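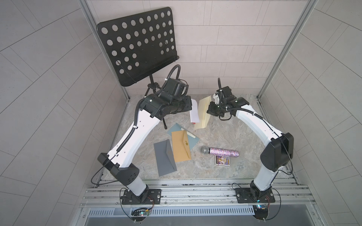
Saturday, Vandora cell, stage-clearing task

Best teleop day so far! Both arms on the leader pair, envelopes, glitter mic and music stand all in together, and we still got 638 clean demos into the set. Almost 1000 if I count the ones I want to trim.

What worked: left arm goes for the stand first, right arm waits on the folded paper. Slow down over the last bit before closing the gripper. I was rushing it all morning and the recordings show it.

Still annoying: overlapping envelopes. I keep dragging the yellow one along with the gray. Tried coming in from the flap side for 6 takes and I love how that feels, so let's all do it that way.

Episode 3403 has a lag spike, please skip it in training.

Next: same props, shuffled, then the Umudberg layout.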